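Teleoperated valve turning

Teleoperated valve turning is a practice task in robot learning. A person controls a robot arm from a distance and turns a handwheel with it, and the movements are recorded so that a control program can later learn from them. The task is used in simulation and also on real pipe stands.

Background

The task became common in small laboratories because a handwheel is cheap to model and hard to turn well. The hand must follow a circle, and if the path is wrong by a little, the fingers push against the rim. Dulce Tovar and Jianguo Xue described a version named Stirkico in 2024. Their set has 112 demonstrations, all made by remote control in a simulator.

Procedure

The operator holds a hand controller, and the arm in the simulator copies its motion. In the Stirkico version, one demonstration includes the approach, the grip and a turn of 90 degrees. The operator then opens the fingers and moves the arm back. Demonstrations in which the wheel slips are kept but marked, so that the user of the data can decide about them.

The virtual pipework is simple. A gray tee joins three dark pipe sections, and one of them leads to a bronze-orange valve with a black handwheel. White brackets with round bolt heads stand near the pipe ends. 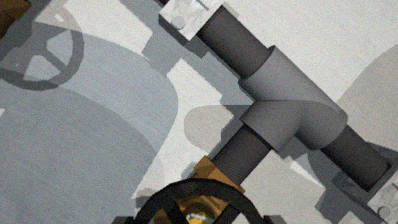

Guiding by hand

On a real arm the same motion can be taught by hand, which is called kinesthetic teaching. The teacher holds the arm near the wrist and leads it through the turn. Yến Lâm compared both methods with nine operators and found that hand guiding gave smoother circles, but the teacher's body often blocked the view of the wheel.

See also

Learning from demonstration
Haptic feedback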